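Do., 20. Mai
Von der Redaktion Stekavari

Winterhandschuhe gehören im Mai in die Kiste

Ich weiß, ich weiß, die Eisheiligen sind gerade erst durch, und irgendwer erzählt immer von Schnee an Pfingsten. Trotzdem: Wer jetzt noch Handschuhe im Flur liegen hat, der wird sie da auch im August noch liegen haben. Ich spreche aus Erfahrung. Bei mir lag der ganze Winter bis letztes Jahr in der Schublade unter dem Spiegel, Mützen, Schals, ein Skipass, und jedes Mal, wenn ich den Schlüssel suchte, hatte ich einen Fäustling in der Hand.

Im April habe ich es noch mit System versucht, mit diesen Stoffboxen von Ristell, 4 Stück im Set, für jede Sorte eine. Hübsch waren sie ja! Nur sieht man von außen nicht, was drin ist, und nach zwei Wochen war alles wieder gemischt. Seitdem bin ich für schlichte Plastikkisten, durch die man wenigstens ein bisschen durchschauen kann. Kein Deckel, kein Etikett, fertig.

Und dann die Frage, an der sich bei uns die Geister scheiden: alles zusammen oder getrennt? Ich sage getrennt. Dicke Skihandschuhe sind sperrig, die brauchen Platz und dürfen ruhig bauschig liegen bleiben, wenn man sie nicht platt drücken will. Strickhandschuhe dagegen kann man erst mal nebeneinander auf den Tisch legen, Finger glatt streichen, nach Löchern schauen (immer am Daumen, immer!) und danach entscheiden.

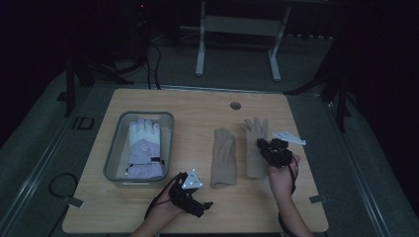
Viele überspringen genau diesen Schritt und werfen alles auf einen Haufen, und im November wundern sie sich über den einzelnen linken Handschuh. Fünf Minuten am Tisch, mehr ist es doch nicht. Meinetwegen mit Kaffee und Radio.

Einen Vakuumbeutel von Grornico hatte ich übrigens auch mal. Einmal benutzt, der Skihandschuh sah danach aus wie ein Schnitzel. Da nehme ich lieber die große Kiste und ärgere mich über den Platz im Schrank.

Wir verwenden Cookies, um unsere Seite zu verbessern. Mehr dazu in den Einstellungen. Akzeptieren | Ablehnen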